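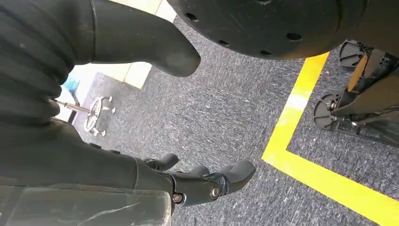 PINDSTEAD TO OPEN STONE YARD AND REPAIR WORKSHOP AT PRETSIDE

For immediate release, 26 October 2011

Worktop and flooring supplier Pindstead is to open a second site on the Ultgate estate at Pretside, bringing its slab storage, tile store and repair workshop together under one roof. The site covers 4,000 square metres, including the outside yard, and will open to the trade next month. Members of the public will be able to visit by appointment from the same day and without an appointment on Saturday mornings.

The building was used until last year by the tile importer Berisha, which has moved to smaller premises nearby. Pindstead has taken a lease on the whole of it, along with the overhead crane and most of the racking. Berisha will go on supplying Pindstead with porcelain and terracotta floor tiles, and its full range will be on show in the front part of the building.

Pindstead's present workshop will stay open. All sawing and edge polishing for new kitchens will still be done there, and customers with a kitchen on order don't need to do anything. Their fitting dates are not affected by the move.

"We ran out of room two years ago," said Aisling Mac Carthaigh, managing director of Pindstead. "Slabs were being kept in three different places, and if a customer wanted to look at a particular piece of granite we sometimes had to ask them to come back on another day. At Pretside they can walk down the row and see it standing up, in daylight, and put their name on it."

Choosing a slab

Natural stone varies from block to block, and a small sample can give a poor idea of how a whole slab will look. This is most noticeable with the heavily veined marbles and with granites that carry large patches of one colour. At Pretside, every full slab in stock will be stored upright with a numbered label, and the same number will be written on the customer's quotation, so that the slab chosen is the slab that goes to the saw.

There will be 89 types of stone held at the new site when it opens. Most are granites, with a smaller number of marbles, limestones, slates and quartzites. Stones that are not kept in stock can still be ordered, usually with a wait of several weeks, and Pindstead will ask for a deposit on these before placing the order.

A reserved slab will be held free of charge for six weeks. After that it can be held for longer if a fitting date has been agreed. Where a kitchen needs two or more slabs, staff will lay out photographs of them side by side before cutting so that the customer can agree where the joints will fall. Anybody wanting the veining to run on round a corner, or down the end of an island, should say so at this stage, as it generally takes more stone.

Offcuts

The yard will also hold the company's offcuts, which until now have been kept in a shed behind the workshop and sold only to people who knew to ask. A stock count finished in September found 2,561 pieces large enough to be used again. These have been measured and sorted by type and thickness, and each one has a price written on the back.

Offcuts are suitable for hearths, window sills, shelves, upstands, small bathroom tops and pastry boards. They can be taken away as they are or cut to size by the workshop, with the cutting charged by the length of the edge. Polished, honed and leathered finishes are all represented, though not in every stone, and the finish of an offcut can't normally be changed once it has been cut.

"A hearth is usually a day's work from start to finish if the piece is already on the rack," said Todor Kolev, who will manage the Pretside yard. "People tend to think they have to buy a whole slab for it. They don't, and they never did, but we weren't very good at letting them know."

Offcuts will be sold on a first come, first served basis and can't be reserved over the telephone. A list will be printed each Friday and left at both counters.

Repair workshop

The largest change for existing customers is the repair workshop. Pindstead has always dealt with chips and cracks in worktops it fitted itself, but has had to turn down most other work. The new workshop will take on repairs to stone worktops, floors, hearths and table tops whoever supplied them, and will be run by Svyatoslav Chornovol, who has been with the company as a mason since it began fitting its own kitchens.

Small chips along the front edge and round the sink are the most common complaint. In most cases these can be filled with a coloured resin in the customer's own home, and the visit takes less than half a day. Cracks across the narrow strip of stone in front of a sink or hob are harder to deal with. They can often be pulled together and filled, but the repair may show in some lights, and customers will be told this before any work is agreed.

Marble and limestone which has been dulled by lemon juice, vinegar or bathroom cleaner can be honed again by hand or machine. Mr Chornovol said that this kind of damage is often taken for a stain.

"Somebody will ring up and say they've scrubbed it for a week and it won't come out," he said. "It won't, because the surface has been eaten away slightly and there is nothing there to remove. The scrubbing makes it worse. If they leave it alone until we've looked at it, the job is quicker and it costs them less."

Oil marks in granite can sometimes be drawn out with a poultice, and the workshop will sell this ready mixed with written instructions for people who prefer to try it themselves. Sealing will also be offered, either as a single visit or together with a repair. The company does not recommend sealing every stone. Many of the denser black granites take up very little water and gain nothing from it, and a sealer left to dry on the surface can leave a smeary film.

Repairs to quartz composite worktops will be considered after a visit. Scorch marks in these materials can't usually be put right, and where that is the case no charge will be made beyond the call-out fee.

Jobs and training

The new site will employ 6 people to begin with. Two are moving from the present workshop, and the remaining posts, which include a crane operator and a counter assistant, have been filled locally. A trainee mason will be taken on in the new year and will divide the week between the two sites.

Nikola Spahić, previously at Berisha, will look after the tile store. He has worked in the building for most of its life as a tile warehouse, and will be available to help customers match a floor to a worktop or work out quantities from a plan. Anyone bringing a plan is asked to mark on it where the doors are and which way they open, together with the height of any step between rooms.

Deliveries and access

Slab lorries will use the rear gate on the Ultgate service road and will not pass the front of the building. Deliveries will be taken on weekday mornings only. Damir Petek, who is in charge of transport for Pindstead, said that this had been agreed with the neighbouring businesses before the lease was signed.

"A full load of stone is slow to get off a lorry and we don't want it blocking the road while people are trying to get to work," he said. "The crane runs right out over the back yard, so the driver can pull in, shut the gate behind him and take as long as he needs."

Customer parking is at the front, with level access to the tile store and the counter. The slab rows have a concrete floor and are unheated, and visitors are advised to wear a coat and flat shoes. Children are welcome in the tile store but will not be allowed among the slabs or in the workshop. Dogs must be left in the car.

Trade customers with an account can collect from the rear yard once the morning deliveries are finished. Vans must have an A-frame or suitable timber supports for anything larger than a hearth, and yard staff will refuse to load stone flat.

Opening hours

The Pretside site will be open from 8am to 5pm on weekdays and from 9am to 12.30pm on Saturdays. It will be closed on Sundays and bank holidays. Hours at the present workshop are unchanged.

Requests for repairs can be made at either counter or by telephone. It helps to have the type of stone, if known, the size of the damage and the rough age of the worktop. Photographs are useful but not essential.

ENDS

Notes to editors

Pindstead supplies and fits stone worktops, floors and hearths for homes and small businesses. It is privately owned.

Aisling Mac Carthaigh and Todor Kolev are available for interview. Visits to the Pretside site before opening can be arranged through the Pindstead office, and sturdy footwear will be needed.

This site uses cookies to remember your settings and to count visits to our pages. By carrying on using the site you agree to this. Find out more / Close this message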